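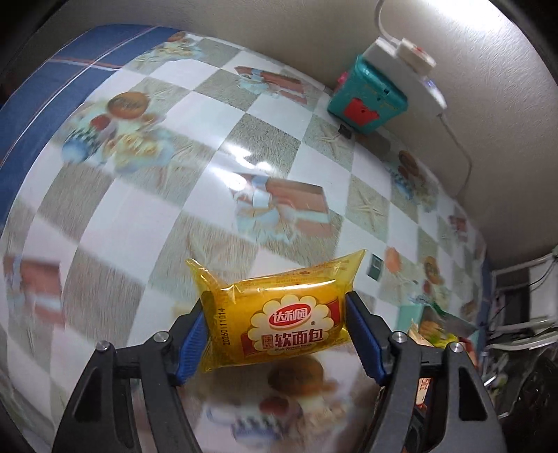 Cooling Tower Water Treatment: Your Questions

I'm Liam Keane, and I look after cooling water for Lindum. These are the questions plant folks send me most, so I finally typed up my answers. Updated 24 Dec 2024.

Why does my tower need treatment at all? It's just city water.

It starts as city water, sure! But a tower works by evaporating water, and the minerals don't go along for the ride. They stay in the basin and get more concentrated every hour you run. Leave that alone and you get scale on the condenser tubes, and then your chiller works harder for the same cooling.

What are "cycles of concentration"?

It's how many times more concentrated the tower water is than your makeup water. If your makeup has 40 ppm of chloride and the basin has 2 or 3 times that, you're running at two or three cycles. More cycles means less water down the drain, but also more risk of scale. Your limit depends on your makeup, so please don't copy the plant next door.

How do I set blowdown?

Most people use a conductivity controller that opens a valve at a set point. I like it a lot better than a timer, which has no idea whether you're running flat out or sitting idle. Wipe the probe often (a dirty one will lie to you) and check it against a handheld meter.

My makeup meter jumped by 2592 gallons and the load didn't change. Where did it go?

Look at the float valve first, then the overflow, then the blowdown valve. A blowdown valve stuck slightly open is the one I see most. Elie Akl at our Wullance site chased a mystery like this through half the building, and it was a bit of grit in the valve seat.

Do I need two biocides?

Usually, yes. We run an oxidizer as the everyday one and add a non-oxidizer on a schedule — follow the label for the dose, and lock out blowdown while it works or you'll send your money to the sewer.

Can I skip treatment when the tower is off in February?

If it's fully drained and dry, yes. If there's water sitting in it, no! Stagnant water is where bacteria get comfortable, Legionella included. Have a written startup plan, and clean and disinfect before the fans come back on.

Will a side-stream filter help?

If your tower sits near a road or a field, I'd say so. Ours takes out particles down to 50 microns and the basin stays a lot cleaner between washouts. It won't fix bad chemistry, though.

What should I send you with a question?

Makeup and tower conductivity, pH, hardness, and your latest meter readings. Photos of the fill are great too.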